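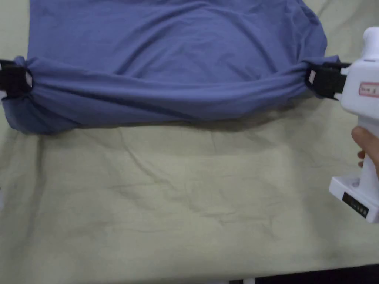 Why does cloth wrinkle? And why does it fold up so nicely one day and turn into a lumpy sausage the next?

I think about this a lot, because I fold a lot of laundry. My name is Joana Bragança, and I have two kids, one dog and a pile of clean clothes that never gets any smaller. My kids ask me questions while I fold, and some of them are really good questions, so I started looking things up and writing down what I found. This one is all about cloth: what it's made of, why it bends, and how to get a shirt to behave.

Let's start small. Go find a cotton T-shirt (a clean one, please!) and hold it very close to your eyes. Closer. If you have a magnifying glass, use it. You should see tiny loops, all hooked into each other like a row of people holding hands. That's called a knit. Now look at a bedsheet or a pillowcase. No loops this time! You'll see straight threads going over and under each other, like a basket. That's called a weave.

Now pull on both of them. The T-shirt stretches, because the loops can open up and get longer. The pillowcase hardly stretches at all if you pull it straight along the threads. But try pulling it from corner to corner. Surprise, it gives a little! When you pull that way, the little squares between the threads get squashed into diamonds. People who sew call that direction the bias, and they use it on purpose to make skirts that swing.

Okay, so what are the threads made of? If it's cotton, each thread is a bunch of fluffy hairs from a cotton plant, twisted together. The hairs grow around the seeds of the plant. One hair is called a fiber, and it's so thin you can barely see it by itself. Take 100 of them and twist them up, and you've got something you could maybe tug on. A whole shirt has far too many to count. My son tried to guess and said 1,000, and I told him to keep going.

Now for wrinkles, my favorite part. Inside every cotton fiber there are super tiny chains, much too small to see, and they stick to each other a little bit. When you scrunch up a shirt, the chains get bent and some of them slide. Then they stick together again in their new places. So the shirt sort of remembers being scrunched! Water makes it easier for the chains to slide, and so does heat. If you leave a damp shirt in a ball at the bottom of the basket, it will have all night to get used to being a ball. (I have done this. More than once. With a school uniform, in June, on picture day.)

An iron uses the same trick the other way around. Heat and steam let the chains slide, the iron presses everything flat, and when the cloth cools down the chains stick in their new flat places. Irons are for grown-ups, so if you want to see this happen, ask one to show you and stand back a bit. You can also shake out a wet shirt really hard before you hang it up. It makes a great snapping noise and takes out plenty of wrinkles for free.

Polyester is different. It's made in a factory, and it doesn't soak up much water, so its chains mostly stay put in the wash. That's why a soccer jersey can live in a gym bag and still come out looking pretty good. Smelling good is another matter.

So, about folding. A fold and a wrinkle are really the same kind of thing. They're both bends in the cloth, but you choose where the fold goes. Cloth bends easily in every direction, which is lovely when you're wearing it and a pain when you want it to lie still. Push one edge of a shirt toward the middle and it won't slide along like a piece of wood would. It bunches up in front of your hands and makes a thick roll, with lots of little pleats where it gets tight. My daughter calls these "shirt burritos."

If you get a burrito, don't push harder! Let go of the bunch, take hold of the shirt near both ends of the same edge, and pull your hands gently apart. Most of the pleats will open up. Then lift that edge a little way off the table, so some air gets under it, and lay it back down.

My way of folding a T-shirt goes like this. Put it face down on something flat. Smooth it from the middle out to the sides with open hands. Fold one side in, with its sleeve, and then the other side. You should have a long skinny rectangle. Bring the bottom up to the neck, and fold it once more if your drawer is small. I do my smoothing on an old tablecloth, because a slippery table lets the shirt scoot all over the place.

One more experiment before I get back to my pile. Find 2 cotton socks or rags that no one cares about. Get them both damp. Scrunch one into a tight ball with a rubber band around it, and lay the other one out flat. Leave them until tomorrow afternoon, or longer if the ball still feels damp. Then take off the rubber band and put them side by side. Draw what you see! Try it again with something made of polyester (check the little label inside) and see if the wrinkles come out the same.

Words to know

Fiber: one very thin hair of material.
Knit: cloth made of loops.
Weave: cloth made of threads that go over and under.
Bias: the corner-to-corner direction on woven cloth.
Pleat: a small fold, made on purpose or by accident.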